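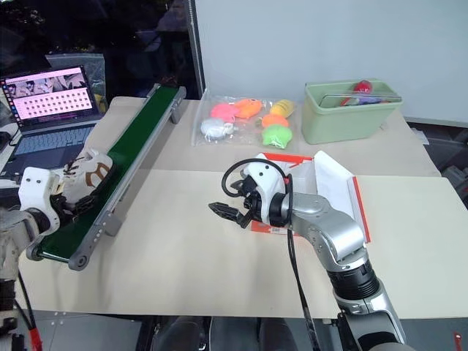
How do you pack shoes and soft toys for shipping in the same order?
Keep them in separate containers, wrap or bag the toys first, and put the shoes in a rigid box at the bottom of the carton.

Packing Mixed Goods: Shoes, Toys and the Space Between Them
Term project, Introduction to Packaging and Logistics
Submitted Oct 18, 2019

1. Background

Our group was assigned "mixed small goods," the topic left after the other groups had picked glassware, produce and furniture. The course handout defines mixed small goods as items that differ in shape, softness and fragility but leave in the same order. We took this to mean shoes and toys. Shoes hold their shape and resent being squashed. Soft toys have no shape to speak of and will fill whatever you give them, including the part of the carton you were saving for the shoes.

The goods came on loan from Hekeris, a secondhand store in Lokeck that sells children's clothing, footwear and toys. The store received 129 items on its loan sheet and wanted 129 items back. More on this in section 5.

2. What we wanted to find out

Our first question was whether bagging soft toys together saves room compared with laying them in one at a time. The second was whether a shoe needs its own box when it is already traveling inside a carton. We had a third question about labels, which we dropped when the label printer turned out to be for a different size of label.

3. Materials

Packing was done on a table covered with a large beige board, which made it easier to see what had been left behind. The containers and goods on the table for the first trials were:

A clear plastic bag with six soft toys: one white, one pink, one yellow, one plain orange, one orange and fish-shaped, and one bright green and star-shaped.
A white sneaker with brown accents and dark laces.
A white cardboard box with red trim, used open.
A pale green rectangular bin for anything we had not decided about yet.

The bin was supposed to be a temporary stop. By the second session it had become a lifestyle. We recommend that anyone repeating this project set a limit on how long an item may stay undecided.

Shipping cartons were from Naltau, all one size. We had a budget of 30 dollars, most of which went on tape.

4. Method

Each trial used the same carton and the same goods. One person packed, one timed, and one wrote down what happened without giving advice. The last job was the hardest and we rotated it.

Trial A: toys loose, shoes loose.
Trial B: toys in one clear bag, shoes loose.
Trial C: toys in one clear bag, shoes in a lidded box at the bottom.
Trial D: same as C, with the toys on the bottom. We included this one for completeness and regret it.

After packing, the carton was closed, turned over once, turned back and opened. We looked for dents in the shoes, toys that had moved, and flaps that had come up.

5. Results

Trial A was the fastest to pack and the slowest to unpack. The star-shaped toy got an arm inside a sneaker and had to be worked out by the heel. Everything fit, but the flaps bulged and two of us had to lean on them, a method that does not scale.

Trial B was better. With the bag pressed flat before it was tied, the toys took up less height and moved as one lump. The shoes still slid. One ended up on its side with the tongue folded under.

Trial C was the one we would use. The box kept its place and the bag settled over it and stopped it from shifting. Packing took longer because somebody had to make the laces behave before the lid would close.

In Trial D the box sat on the bag like a boat. It tipped when the carton was turned and landed on a corner.

On the count: we returned 128 items. The sheet from Hekeris listed a pair of sneakers as two items and every other pair of shoes as one, and it took us an afternoon and the entire contents of the green bin to work this out. The store agreed with our arithmetic and has changed the sheet. We had by then already offered to pay for the missing shoe.

6. Problems

Clear bags are good for checking contents and bad for everything else. They cling and they wrinkle, and a hole in one corner is invisible until the fish is out. A heavier bag would have helped.

We packed on a borrowed table in the Cabrera building, where the room is booked by the hour. Several trials were rushed at the end, and the times for Trial B should be read with that in mind.

None of our cartons went through real mail. One turn on a table is a gentle test, and a truck would be less polite. The handout suggests 500 handling cycles for a proper trial. We did one per carton.

7. If we did it again

We would try two shoe boxes side by side with the toys split into smaller bags, one down each gap. We would also number every item before starting, including left shoes. The group on glassware has asked to use our leftover tape in December, and they can have it, along with the bin.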